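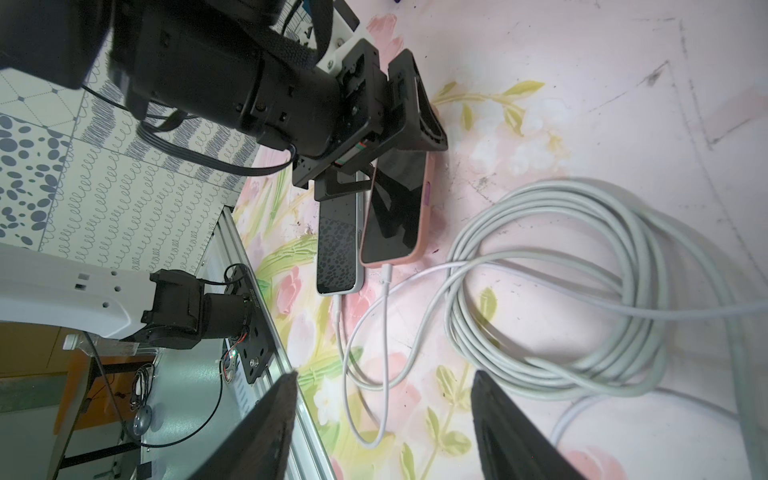 Why does my voice sound so strange when I hear a recording of it?

Because you normally hear yourself in two ways at once, and a recording only catches one of them.

I get this question more than any other when I visit schools, usually with a groan attached. "Do I really sound like THAT?" Well, yes, to everybody else you do. And they like you fine, so try not to worry!

Let's start with sound itself. Sound is a wobble. When you talk, air comes up from your lungs and goes past two little folds in your throat called vocal cords. They flap open and shut super fast and set the air shaking. The shaking travels out of your mouth and across the room, and when it gets to somebody's ear it makes their eardrum shake too. Their brain says "aha, that's Brenda asking for more juice."

Put your fingers on the front of your throat and hum. Feel the buzz? Now put a hand on top of your head and hum again, nice and low. You might feel a tiny buzz up there too (I can, but I have a big head).

That buzz is the secret. When you speak, some of the shaking goes out through the air and comes back around to your ears, the same as it does for your friends. But some of it takes a shortcut – right through the bones of your skull and into the inner ear, which is tucked away deep inside. Bone is very good at carrying low, rumbly sounds. So the voice you hear all day has extra rumble mixed in, and it seems deeper and richer than the one your friends get.

A recording only picks up the part that goes through the air. No skull, no rumble! So you play it back and think, who is that squeaky person?

My dog Buckley has never heard my inside voice. If I played him a recording of me saying "dinner," I bet he'd come running.

You can try this at home. Stick your fingers gently in your ears (just at the opening, don't poke) and say your name. Sounds boomy, doesn't it? You've blocked a lot of the air sound, so the bone sound takes over. Now take your fingers out and say it again.

Another one I like: record yourself reading one page of a book, and listen to it every day after breakfast. The first time is awful. After a while it gets less awful, and then it's just a person reading. Singers and radio people go through this too. My friend Gorazd Petkov reads stories on the radio, and he used to leave the room whenever his own show came on. Now he sits there and eats toast.

Next time I'll tell you why your voice goes funny when you have a cold, and there will be quite a lot about snot.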